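Wovau adds shirt folding to its home demonstration set

SERKVILLE — Wovau has begun recording shirt-folding demonstrations in furnished rooms, the first cloth task in a collection that until now covered only rigid household items. The recordings are made with pairs of hand-held grippers, each with its own camera, and will be used to train a two-arm folding policy called Woo.

The set holds 2,432 accepted demonstrations so far. Of these, 164 involve shirts. The company wants both grippers in use for most of each recording, as single-hand folding gave poor results in earlier tests at its Skendham site.

Striped shirts are included on purpose. Stripes bend with the cloth and give the model a usable cue for where a fold runs — plain fabric offers much less. In the view below, one gripper has a fold of a white shirt with navy stripes between its fingers, while the other reaches in from the left. 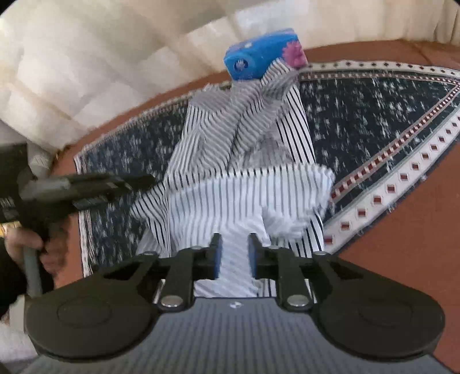

Start and end states

Each operator begins with the shirt crumpled and ends with a rough rectangle, collar visible. Exact alignment is not scored. A demonstration is rejected if the collar is hidden at the end or if the cloth leaves the camera view for long. By that rule 41 shirt recordings have been dropped, and they are not part of the accepted total.

Small unrelated objects stay in the work area, and the patterned cloths under the shirts are changed between homes. Wovau says a policy trained on bare tables tends to treat any edge in the background as a hem. 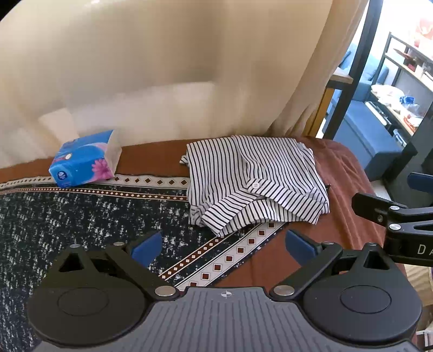
Folded striped shirt with the collar toward the gripper, both finger pads open. A blue pack of tissues lies to the left.

The next batch will add 120 demonstrations with long-sleeved shirts and towels. Recording in Serkville continues through December.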